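Laundry School at Skekgate

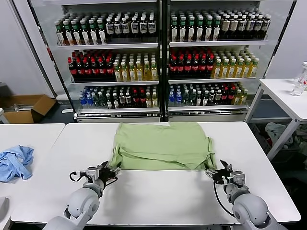
Two arms, one light green T-shirt and a drinks fridge behind. Lab work at Skekgate, August.

I fold shirts badly, so I felt for the robot right away. Necati Değirmenci's idea is simple enough – when a fold goes wrong, a person takes over the arms, fixes it, and that rescue goes back into the training. They gave it 111 rescues in August! On a shirt it hadn't met before, it used to manage 3 folds out of 16. Now it's up to 7, and Barış Uysal (he runs the tests) would like you to know that sleeves are still awful.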